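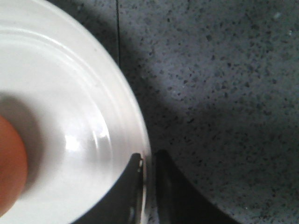

Slide 1: White bowl with raised rings along the rim.

Speaker notes. Please read together with the slides, the slides alone say very little.

Good morning, and thank you for coming to this room and not to the bigger one. My talk is about reminders. I mean the small messages that a program sends to a person at home: take your medicine, call your sister, the window is still open. I worked on the design of such messages for the Flomcombe project, and I want to tell you what we changed and why.

Slide 2: The starting point
Flomcombe is a reminder service for people who live alone and get some help from family or neighbors. When I joined, the reasoning part was already built by the team in Haseck. It could decide if a reminder was necessary. It could not decide how to say it, or who else should know. Those two questions came to me.
(Do not explain the architecture here. If somebody asks, the diagram is on slide 11.)

Slide 3: Who is told?
Suppose a person does not answer a reminder. Should the daughter get a message? In the first version she always got one, after 6 minutes. The families liked this in the interviews. The people who lived with the service liked it much less. One woman told us that she felt reported. I wrote this word on a card and it stayed on my wall for the whole project.

Slide 4: Agreements
We replaced the fixed rule with agreements. An agreement is one sentence that both sides have read and accepted. For example: "If I do not answer before lunch, you may call my neighbor." The program stores it in a formal way, but the person sees only the sentence. We allowed 4 agreements at one time. With more, people forgot what they had accepted, and then the messages came as a surprise.
(Pause. Let them read the sentence on the slide.) 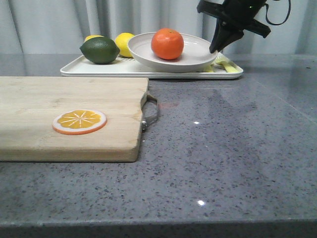 Slide 5: The wording test
We collected 213 messages from the first version and rewrote all of them. The old ones were correct, but they sounded like a letter from a bank. "Your scheduled activity has not been confirmed." Now it is "Did you have your walk today?" A question is easier to ignore, and we discussed this for a long time. In the end we kept the question form for everything except medicine.

Slide 6: What went wrong
In Nallitz we tried the service in a building with thick walls, and many messages arrived late. A question about breakfast at two in the afternoon is not helpful, and for some people it was upsetting. We had designed the words and the agreements, but we had never designed for lateness. Now every message has a time after which it must not be shown. It is a small field in a table and I should have asked for it in the first week.

Slide 7: Conflicts
Two agreements can disagree. "Never disturb me when I sleep" and "Always tell me when the door is open" is the pair that everybody mentions. The Derkach method, which we use, gives each agreement a weight. My problem was how to show a weight to a person who does not want to see numbers. We tried sliders, then stars. At last we simply asked: "Which one is more important to you tonight?" The answer is valid until the morning.

Slide 8: Open points
The message log now keeps the last 1,000 entries on the device. I am still not sure that the family should be able to read it, even with permission. I would like to hear opinions about this in the discussion.
Also, all our texts were written in one language first and translated later. The polite forms suffered from that. For the next version in July we will write each language separately.

(If there is time, show the printed cards and pass them around. Collect them again before the coffee break.)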